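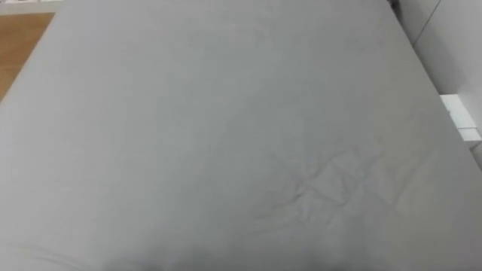
Basing the Thorlacius infantry

1. Glue sand to the base with PVA. Keep it off the boots - my first 6 Renska spearmen look like they're wading.

2. Once it's set, paint the lot dark brown. Drybrush tan, then stop. You'll want to keep going. Everybody's desert starts as a forest floor. 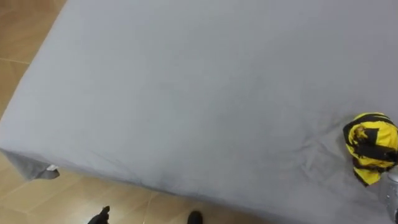
3. Add 2 tufts per base, off center. Three is a hedge.

4. Paint the rim black. Shivam Rathore does his bright green and we still let him play.

Varnish next, matte, thin coats.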